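Home News Projects Get Involved Contact

Clollby Community Singers: how your grant is being spent

4 min read

Hello again to everyone at the Oberholzer Fund! I promised you an update before the spring concerts take over my life, so I'm typing this with a cup of tea and a pile of sheet music next to me.

The big news is that the Enmont daytime group is up and running. We meet at 10:30 in the morning in the library annex, and we've had seven sessions so far. Most people had never sung in a group before (one lady told me she only sings to her dog), and they're already managing a decent two-part round. The altos are a bit thin, so if you know any, send them over!

Gediminas Siliņa has taken on the Manthorpe evening group, which was the one I was worried about. He had them on their feet clapping in the first five minutes. They did three songs at the December lights evening and raised $1,035 for the food pantry.

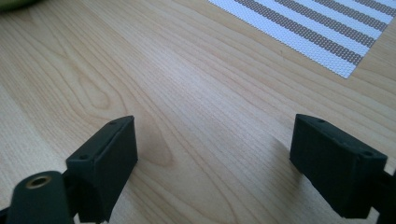

Table and striped placemat

Money next. Of the $2,000 you gave us, most has gone on hall rental and the music license. We also bought a secondhand keyboard, and the stand for it cost more than I'd planned, so I skipped the printed folders and people are using their own binders. I still have about $100 set aside for large-print lyrics, and I'm waiting on a quote from the copy shop.

What hasn't gone well: the Saturday kids' taster. We picked the same morning as soccer and hardly anyone came. I'd like to try again after school, if you're okay with me moving that part of the budget to the new slot. Could you let me know by email? The school wants an answer on the room pretty soon.

Comments

Marcy T.
So happy to see Enmont doing well. My mom loves it!

Dale
I'm a bass, not an alto, any use?

Joanie
Please do the kids one after school, we'd come.

Previous Next Back to top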